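Brorero demonstration data work: progress report to Enent, second period

Status in short: recording is on schedule, the written practice code is behind, and we are less sure of the code than we were in January.

The grant asked for two things. The first was 4000 recorded demonstrations of small tabletop tasks with hand-held grippers. The second was a set of working rules that other sites could pick up and follow. Itholm has delivered its share of the recordings. Kourkoulas is about 500 short and expects to close the gap before the next report.

The draft code now has 19 rules. We think that is too many. Several were copied over from guidance for fixed robot arms and say little about a person holding a tool. The rule on keep-out distances is the clearest case. It assumes a machine that can be fenced off, and our operators stand at the table with a gripper in hand.

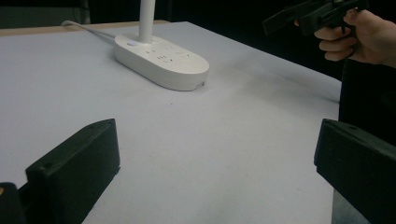
Mains equipment is the part we would most like Enent to look at. Rule 7 says that any outlet within reach of the tool must be treated as live unless it has been unplugged and checked at the wall. Both sites signed up to it. Neither site keeps a record of the check, so we can't tell you whether it gets done. A signed rule with no record behind it should not be counted as compliance, and we have left it out of the totals.

The same goes for the 30 minute limit on continuous handling. Operators like it. Where the number came from is another matter, and we could not find a source for it in our own files. Until we do, it is marked as provisional.

Two operators working over one table is still not covered at all. The draft says "take care," which isn't a rule.

Next period: cut the list, add a one-line log for rule 7, and have each site test the other's wording. We are not asking for more money. We do ask that the code not be circulated under the Enent name until the trial is done.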